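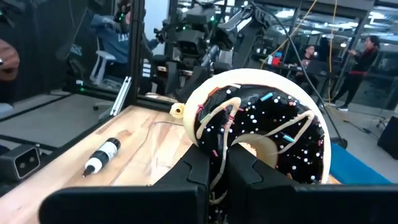 Mohsin Dhanial wrote in to say his Astov proofing cabinet ran far too warm on the top shelf and left his donut dough slack before the lower trays had moved at all. We sell the Astov, so read the rest of this page with that in mind.

Astov Countertop Proofing Cabinet, 30-quart

The maker says "even heat throughout." We doubt it. The heater sits at the back and the fan is small, so swap the trays halfway through, whatever the booklet tells you. The dial has no numbers on it – buy a cheap thermometer.

Holds: 2 trays, sold with the cabinet
Power: 204 watts
Item no.: 3747
Door: clear panel, opens left only
Drip pan: lifts out, hand wash

The "pro humidity system" is a water dish. It does the job if you fill it, and a bowl from your own kitchen would do the same.

Do you need one? If you make donuts twice a year, probably not. An oven with the light on is free. People who fry every weekend in a cold kitchen may get some use out of it.

The Grurkent cabinet costs more and has a real thermostat. Spare trays for the old Malik model do not fit, despite what the box says. Back in stock May 2025.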